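Cómo preparar una demostración de pinza manual para una jornada de puertas abiertas

En Fomham enseñamos la pinza a grupos pequeños, en pases de 90 minutos. Estos son los pasos que seguimos en la última visita, la del martes 3 de enero. Sirven para cualquier sala con luz natural y enchufes.

1. El día anterior, cargue las baterías y anote el número de la etiqueta de cada unidad. La hoja de registro de Govindasamy ya trae la columna.

2. Coloque una regleta al alcance del operador y pase los cables por donde no vaya a caminar el público.

3. Revise los dedos. Deben cerrar paralelos y sin holgura. Si uno baila, apriete el tornillo con la unidad apagada - nunca con la pinza conectada.

4. Limpie las lentes con un paño seco y haga una grabación de prueba de cinco minutos. Compruebe que el archivo se abre antes de seguir.

5. Admita a cinco visitantes por pase. Primero se explica el agarre; después cada uno prueba con un objeto blando y otro rígido.

6. Deje los ajustes a la vista. En Gondton los hacíamos en otra habitación y el público preguntaba más por eso que por la propia pinza.

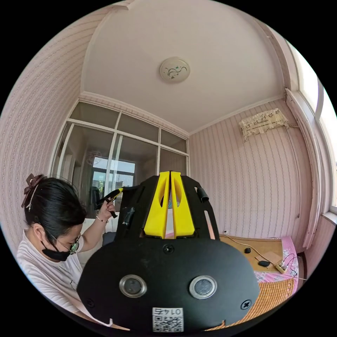
Trabajo con herramienta de mano junto a los dedos amarillos de la pinza.

7. Al terminar, copie las grabaciones en el disco de Brurnel y guarde cada unidad en su funda, con los dedos cerrados.

La próxima jornada será en febrero. La hoja de registro se puede pedir en recepción.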